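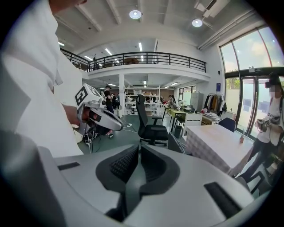 I got to Trindineo's place late on a Thursday and Kwadwo Wumbei was already mid-rant about clocks. Clocks! He writes the tracking and planning software there, and I'd come to ask about robot arms, so we were off to a funny start.

"Everybody wants to talk about the policy," he told me, pulling over a chair. "I spend my week on timestamps. If the gripper opens and my log says it opened a bit later, the planner learns to grab air."

I asked how the software knows where a hand is in the first place. He pointed at the marker cubes. Each face has its own square pattern, he said, and Privunholm (that's their pose estimator) works out position and orientation from whichever faces it can see.

"And when it can't see any?"

"Then it guesses for a while. I let it coast for 15 frames, and after that I throw the stretch away. People hate me for it."

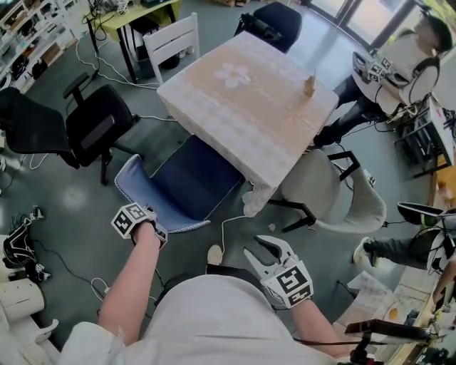
Marker cubes at the table, one on the wrist and one on the gripper.

The part I liked best was Soltitico, his replay tool. You drag a slider and the whole recording moves along with it, every camera view plus a little drawn skeleton of each gripper. He wrote the first version in 2 evenings and has been apologizing for the code ever since. There's a red bar for every spot where two views disagree about where a hand is, and he can sit and scroll through red bars all afternoon (I watched him do it, happily, with a sandwich).

"I had 2,000 clips go through with the axes flipped," he said. "Every one passed the checks. The checks were flipped too, of course."

He found that one by eye, in Soltitico, when a gripper turned left and its skeleton turned right. 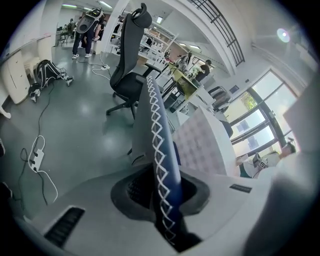 What's next

A new planner, mostly. It's called Rüegg, and he wants it running by June. It takes the cleaned-up hand paths and bends them until a real arm can follow without hitting its own elbow limits.

"People have very generous wrists," Kwadwo said. "Arms don't. So half of Rüegg is me haggling with a wrist joint."

I asked if he was winning. He said to come back in June, and went looking for his sandwich.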